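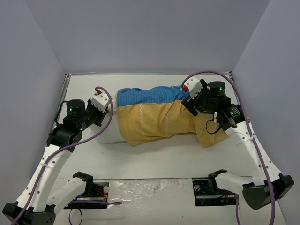 4장. 베갯잇과 얇은 천의 정리

이 장은 Prallumeo 수납장의 서랍과 칸막이에 천을 넣는 방법을 설명합니다. 수납장의 조립은 3장까지의 내용입니다. 조립이 끝나지 않은 수납장에는 천을 넣지 마십시오. 서랍 레일의 나사를 다시 조일 때 천이 레일에 끼일 수 있습니다.

4.1 준비

다음의 것을 준비하십시오.

- 평평하고 깨끗한 작업대. 밝은 색의 상판이면 실밥과 먼지가 잘 보입니다.
- 정리할 베갯잇, 얇은 이불잇, 면으로 된 옷
- 말기 봉(부품 번호 8). 제품 상자의 안쪽 옆면에 들어 있습니다.
- 면 끈 또는 천 띠
- 이름표 카드

말기 봉의 길이는 300 mm입니다. 서랍 안쪽의 폭은 그보다 넓지만, 칸막이를 모두 끼우면 한 칸의 폭이 156 mm가 됩니다. 말은 천을 가로로 놓고 싶은 경우에는 칸막이 하나를 먼저 빼십시오. 칸막이를 빼는 방법은 3.6에 있습니다.

주의: 고무줄을 사용하지 마십시오. 고무줄은 오래 두면 천에 달라붙고 자국이 남습니다. 특히 그림이 인쇄된 천에서는 자국을 지울 수 없습니다.

4.2 천의 상태를 확인하기

1. 천이 완전히 말랐는지 손등으로 확인하십시오. 솔기와 단은 가운데보다 늦게 마릅니다. 두 겹이 되는 모서리도 만져 보십시오.
2. 지퍼가 있는 베갯잇은 지퍼를 닫으십시오. 단추가 있으면 가운데 단추 하나만 잠그면 됩니다.
3. 풀린 실이 있으면 가위로 짧게 자르십시오. 당겨서 끊지 마십시오.
4. 줄무늬가 있는 천은 줄무늬의 방향을 기억해 두십시오. 4.4에서 접는 선을 맞출 때 줄무늬가 자의 역할을 합니다.

참고: 세탁 직후에 바로 정리하는 것보다 하룻밤 걸어 두고 다음 날에 정리하는 것을 권합니다. 저희 Nerkum 작업실에서는 이 순서로 하고 있습니다.

4.3 베갯잇을 펴기

1. 베갯잇의 입구를 왼쪽에, 막힌 끝을 오른쪽에 놓으십시오. 왼손을 주로 쓰시는 분은 반대로 놓으셔도 됩니다.
2. 입구의 위쪽 모서리를 잡고 가볍게 들어 올리십시오. 입구가 벌어지면 안으로 공기가 들어가고, 두 겹이 서로 떨어집니다.
3. 입구를 든 상태에서 다른 손을 안에 넣어 안쪽 모서리 두 곳을 밀어내십시오. 모서리에 먼지 뭉치가 모여 있는 일이 많습니다.
4. 손을 빼고 입구를 천천히 내려놓으십시오.
5. 손바닥으로 입구에서 막힌 끝의 방향으로 공기를 보내고, 다시 입구의 방향으로 빼내십시오.
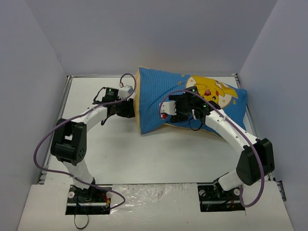 그림 4-2. 입구가 벌어져 서 있는 파란색 천. 오른쪽 절반에 피카츄 그림이 옆으로 누워 있습니다.

큰 그림이 인쇄된 천은 그림의 면이 위로 오게 펴십시오. 접는 선이 얼굴 위를 지나가면 그 부분의 인쇄가 먼저 갈라집니다. 그림이 한쪽으로 치우친 천이라면, 그림이 없는 쪽을 먼저 접는 것이 좋습니다.

천의 끝이 작업대의 밖으로 늘어지면 무게 때문에 전체가 조금씩 미끄러집니다. 이런 경우에는 천을 대각선으로 놓지 말고, 늘어진 부분을 먼저 한 번 접어서 작업대 위에 올리십시오. 접은 선은 나중에 다시 펴도 됩니다.

주의: 인쇄된 그림 위에 다리미를 직접 대지 마십시오. 다림질이 꼭 필요하면 천을 뒤집고, 사이에 얇은 면포를 한 장 놓으십시오.

4.4 접기

접는 방법은 두 가지가 있습니다. 서랍에 세워서 넣을 때에는 방법 가를, 말아서 넣을 때에는 방법 나를 사용하십시오.

방법 가: 세워서 넣기

1. 베갯잇을 긴 방향으로 반을 접으십시오. 단과 단을 먼저 맞추고, 그 다음에 접힌 쪽을 누르십시오.
2. 막힌 끝에서 시작하여 세 번 접으십시오. 마지막에 입구의 단이 바깥으로 나오지 않게 하십시오.
3. 접은 것을 작업대 위에 세워 보십시오. 혼자 서 있으면 잘 접은 것입니다. 넘어지면 접은 폭이 너무 좁거나 안에 공기가 남아 있습니다.
4. 접힌 둥근 쪽이 위로 오게 서랍에 넣으십시오.

방법 나: 말아서 넣기

1. 천을 긴 띠의 모양으로 접으십시오. 폭은 275 mm를 넘지 않게 하십시오. 그래야 봉의 양쪽 끝이 밖으로 나오고 손으로 잡을 수 있습니다.
2. 말기 봉을 띠의 한쪽 끝에 놓으십시오.
3. 천의 끝을 봉 위에 올리고, 두 손으로 양쪽을 잡아 한 바퀴 돌리십시오. 첫 바퀴가 비뚤어지면 끝까지 비뚤어집니다. 이때는 풀어서 다시 시작하십시오.
4. 같은 힘으로 끝까지 마십시오. 세게 당길 필요는 없습니다.
5. 마지막 자락을 아래쪽으로 돌려 놓고, 면 끈으로 두 곳을 묶으십시오.
6. 봉을 빼고 싶으면 한 손으로 말은 천을 누르고, 다른 손으로 봉을 조금씩 돌리면서 빼십시오.

참고: 겉과 안의 색이 다른 천, 또는 두 가지 천을 이어 만든 것은 말았을 때 두 색이 모두 보일 수 있습니다. 이것은 잘못이 아닙니다. 서랍에서 찾기 쉽도록 일부러 한 색의 단을 위로 접어 두는 분도 계십니다.

누빈 천이나 장식 바느질이 있는 천은 두께가 고르지 않습니다. 바느질 선이 봉과 직각이 되는 방향으로 말면 선이 덜 꺾입니다. 한쪽 끝에서 천이 처지고 주름이 모이면 다음과 같이 고치십시오.

1. 처진 쪽을 위로 들지 말고, 반대쪽을 먼저 손으로 고정하십시오.
2. 처진 자락을 평평하게 펴고, 주름을 바깥 방향으로 밀어내십시오.
3. 한 바퀴만 풀었다가 다시 마십시오. 전부 풀지 않아도 됩니다.

4.5 두 사람이 함께 할 때

큰 이불잇은 혼자 펴기가 어렵습니다. 두 사람이 작업대의 왼쪽과 오른쪽에 서서 각각 한쪽 끝을 잡으십시오. 한 사람이 천의 위치를 정하고, 다른 사람은 그 움직임을 따라가는 것이 편합니다. 동시에 당기면 솔기가 늘어나므로 접기 전에 순서를 정하십시오.

주의: 어린이와 함께 할 때에는 말기 봉을 어른이 맡으십시오. 봉의 끝 마개가 빠져 있으면 사용하지 마십시오.

4.6 서랍에 넣기

1. 무거운 것은 아래 서랍에, 자주 쓰는 베갯잇은 위 서랍에 넣으십시오.
2. 말은 천은 자락이 아래를 향하게 놓으십시오.
3. 서랍을 가득 채우지 마십시오. 손을 펴서 옆으로 넣을 수 있는 틈을 남기십시오.
4. 서랍을 천천히 닫고, 위쪽 판에 천이 닿는 소리가 나지 않는지 확인하십시오. 소리가 나면 한 개를 빼십시오.
5. 이름표 카드를 서랍 앞의 홈에 끼우십시오.

진한 색과 밝은 색은 처음 몇 번의 세탁을 할 때까지 다른 칸에 두는 것이 안전합니다. Sutanto 칸막이(별매)를 사용하시는 경우, 칸막이의 매끄러운 면이 천 쪽으로 향해야 합니다. 방향이 반대이면 얇은 천의 올이 걸립니다.

4.7 자주 생기는 문제

접은 것이 서랍 안에서 넘어진다
칸에 비해 천의 수가 적습니다. 칸막이를 한 칸 옮기거나, 말은 천 하나를 옆에 놓아 받치십시오.

말은 천의 한쪽이 더 굵다
띠의 폭이 처음부터 고르지 않았습니다. 4.4의 방법 나를 1번부터 다시 하십시오.

꺼냈을 때 깊은 주름이 있다
너무 세게 묶었거나 같은 모양으로 오래 두었습니다. 계절이 바뀔 때 한 번 풀고 다른 선으로 접으십시오. 저희는 4월에 겨울 이불잇을 정리하면서 함께 합니다.

서랍에서 냄새가 난다
천을 모두 꺼내고 서랍을 하루 열어 두십시오. 향이 나는 종이를 천에 직접 닿게 두면 얼룩이 생길 수 있습니다.

부품 8이 상자에 없는 경우에는 구입하신 곳에 알려 주십시오. 수납장 뒷면의 라벨에 있는 번호가 필요합니다.

Brostitz 설명서 담당
개정일: 2023년 2월 10일

다음 장: 5장. 서랍의 청소와 레일 관리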